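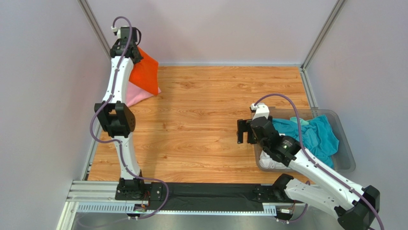 Two-arm test cell during a cloth run. Left arm holding, right arm open.

Home | Grippers | Arms | Controllers | Test notes | FAQ | Contact

Gripper comparison FAQ

These are the questions we get most often about the cloth handling tests. They cover the Huvby and Godoy grippers, the arms we mount them on, and the Nudovau controller. Last revised in October.

What were you comparing?
Two parallel grippers, the Huvby and the Godoy, on the same model of arm and with the same controller. The task was picking up small cloths and towels and moving them between the floor of the cell and a plastic bin.

Why cloth?
We already had results for blocks and bottles, and both grippers did well enough there that the numbers were hard to tell apart. Cloth slips, folds under the fingers and comes up in pairs. The differences showed within the first afternoon.

How many picks did you run?
2,480 in total, split evenly between the two grippers. A pick counted as good if one cloth came up and stayed up until the arm reached the drop point. Two cloths at once was logged as a double and counted as a miss.

Which gripper did better?
The Godoy, on thin cloth. Its fingertips close flatter and it lost fewer pieces on the way up. On thick towels the Huvby was ahead, and it was easier to get into a full bin. If your work is mostly towels, we would pick the Huvby.

What about doubles?
They accounted for 839 of the misses, more than every other cause put together. Slowing the close helped a little. Lifting a short way, pausing, and lifting again helped more.

Do both arms need the same gripper?
No. The controller keeps a separate profile for each arm. Set the finger travel and the grip force for each side before you start, and check that the left profile has not been copied over the right one after a firmware update. That has happened to us twice.

How are the arms mounted?
Both are on an aluminum rail along the front of the cell. The rail lets you slide the bases closer together or farther apart without drilling new holes. Mark the position with tape once you are happy with it. Any shift in a base means calibrating that arm again.

How should I route the cable?
Leave more slack than you think you need. Run each arm through its full range by hand with the power off and watch the cable at the elbow and the wrist. If it pulls tight anywhere, add length there. A loop that stands up over the gripper is fine as long as it stays clear of the fingers and does not block your camera.

Does the color of the cloth matter?
Not to the gripper. It does matter to the camera software. Pale cloth against a pale wall gave us the most missed detections, so use strong colors for your first runs and add the light ones later.

Can one arm hold a cloth while the other works?
Yes. Turn on "hold" for that arm in the Nudovau settings. The Huvby kept its grip for 580 seconds in our longest hold test, and we ended that one ourselves. We have not run the same test on the Godoy yet.

Can I use a different controller?
We tried the Hekesero for a short time. It drove both grippers, but the force setting was coarse and thin cloth kept dropping. We went back to the Nudovau and have no full set of results for the other one.

Can I get the raw logs?
Yes - write to Marta Kovalchuk through the contact page and say which gripper you want. The logs are plain text, one line per pick. Video is kept separately and takes longer to send.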